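Saturday at the Namden chapel roof

I finally made it to the open day at Namden, and I'm so glad I did! If you missed the news last winter, the old chapel lost most of its roof in a fire, and the town has been raising money to put it back ever since. Trundwood, the carpentry firm doing the work, opened its shop to donors and anyone else curious enough to drive out.

I got there at 10 and there was already a line for coffee. Our guide was Lợi Lý, who runs the timber side of the job and talks very fast when he's excited (he was excited the whole time). He told us the appeal has passed 1,000 donors, a lot of them people who moved away years ago. The parish council wanted a steel frame at first because it was cheaper. There was quite a fight over that – a woman behind me was still mad about it.

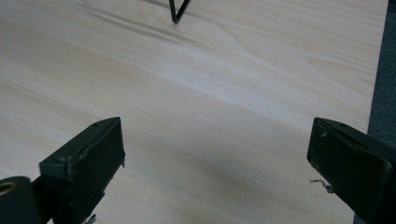
The shop tour

We went around in groups, with 2 tours before lunch and one after. Lợi walked us through how the new trusses get drawn up from old survey sheets, then cut and test-fitted on the floor before anything goes near the chapel. Each one takes 3 people most of a week. I asked if they'd be done by November and he laughed, so I guess not!

The Khổng family, who paid for the new bell frame, had a table of photos from before the fire. I spent way too long there. My parents got married in that chapel and I'd forgotten how dark it was inside.
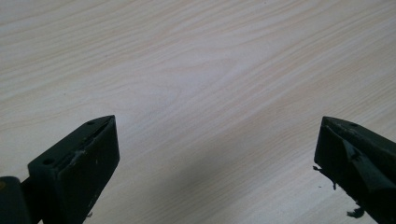

Pale wood grain at the Trundwood open day.

After lunch a man from Grendex explained the sprinkler system, which I expected to be dull and wasn't. Then we could walk over to the chapel itself, as far as the fence. You can't go in yet. The walls look better than I'd feared, though the east window is still boarded up.

Parking was in the field and cost nothing, but bring boots. I put 60 dollars in the box on my way out and bought a jar of plum jam.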